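Ticket Garcia / chronométrage
Objet : temps de passage absents sur la ligne 4, 100 m brasse
Ouvert le : dimanche 4 novembre 2018
Priorité : haute
État : résolu, sous surveillance
Site : bassin de Revthorpe
Logiciel : Fistik (gestion de réunion), console Zullum

Symptôme

Séries du 100 m brasse dames, puis messieurs. Le temps final de la ligne 4 remonte correctement dans Fistik. Le temps de passage aux 50 m reste vide dans la feuille de résultats et sur le tableau d'affichage. Les autres lignes sont complètes. Le défaut n'apparaît pas sur le 50 m nage libre, épreuve sans passage intermédiaire.

Message relevé dans le journal de Fistik :
SPLIT L4 REJETE - HORS FENETRE

Premières vérifications

Plaque de touche côté départ, ligne 4 : contact manuel en haut, au centre et en bas, signal reçu à chaque fois.
Plaque côté virage, ligne 4 : même contrôle, signal reçu par la console, voyant de ligne allumé.
Connecteur du faisceau côté virage : débranché, essuyé, rebranché. Aucun changement.
Échange des plaques 4 et 5 côté virage : le défaut reste sur la ligne 4. Plaque mise hors de cause.
Échange des entrées 4 et 5 sur le boîtier de bord de bassin : le défaut reste sur la ligne 4. Faisceau et boîtier mis hors de cause.

Analyse

La console Zullum imprime bien le passage sur son ruban. La perte se produit donc entre la réception de la trame et l'écriture dans la base de Fistik. Chaque ligne d'eau possède dans Fistik un délai d'inhibition : tout contact reçu avant la fin de ce délai est ignoré, ce qui évite d'enregistrer une vague ou un appui d'officiel sur la plaque. Pour les passages aux 50 m, la valeur attendue sur ce bassin est de 20 secondes.

Lecture du fichier de configuration :
lignes 1 à 3 : valeur par défaut
ligne 4 : 60
lignes 5 à 8 : valeur par défaut

Avec 60 secondes d'inhibition, tout passage en brasse aux 50 m est rejeté, et le contact d'arrivée est accepté. Cela correspond au symptôme. La valeur provient d'un profil créé en mai pour une réunion de demi-fond et resté attaché à la ligne 4 après la mise à jour.

Point secondaire

Le journal contient aussi 144 trames en double sur la matinée, toutes lignes confondues. Elles sont écartées par le contrôle de séquence et n'ont pas d'effet sur les résultats. Deux instances du service de réception tournaient en parallèle sur le poste de chronométrage. La seconde a été arrêtée et retirée du démarrage automatique.

Correction appliquée

1. Sauvegarde de la base de la réunion sur support externe.
2. Arrêt de Fistik et du service de réception. La console reste sous tension et conserve sa mémoire de courses.
3. Suppression du profil de mai, puis retour de la ligne 4 à la valeur par défaut.
4. Arrêt complet du poste, contrôle de la carte mère et des connecteurs capot latéral déposé, remontage, redémarrage.

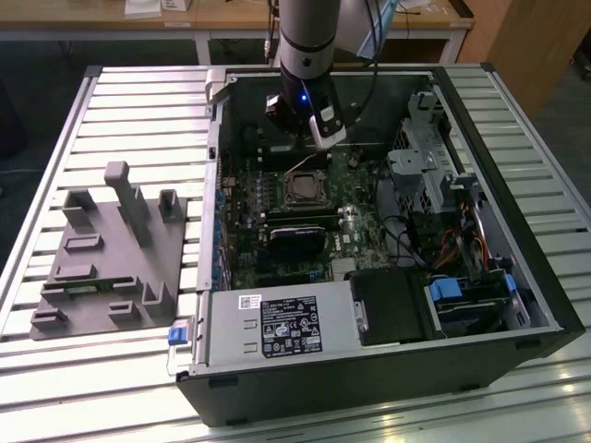 5. Relance du service de réception, en une seule instance. Vérifier dans la liste des processus avant d'ouvrir Fistik.
6. Rechargement des courses depuis la mémoire de la console, menu Courses, Relire, plage complète du 100 m brasse.
7. Comparaison des passages relus avec le ruban imprimé, série par série. Aucun écart au centième.
8. Réédition des feuilles de résultats et transmission au juge-arbitre pour signature.

Essai de validation

Course fictive de 100 m, huit lignes, contacts manuels au virage puis à l'arrivée. Passages et temps finaux présents partout. Second essai identique après redémarrage du poste : même résultat. Pas de nouvelle trame en double dans le journal.

Reste à faire

Ajouter la lecture des délais d'inhibition à la fiche de préparation, avant l'échauffement.
Demander à l'éditeur si un profil supprimé peut revenir lors d'une mise à jour.
Conserver les rubans de la réunion jusqu'à la clôture du ticket.

Clôture prévue après la prochaine réunion en bassin de 50 m si aucun passage n'est rejeté.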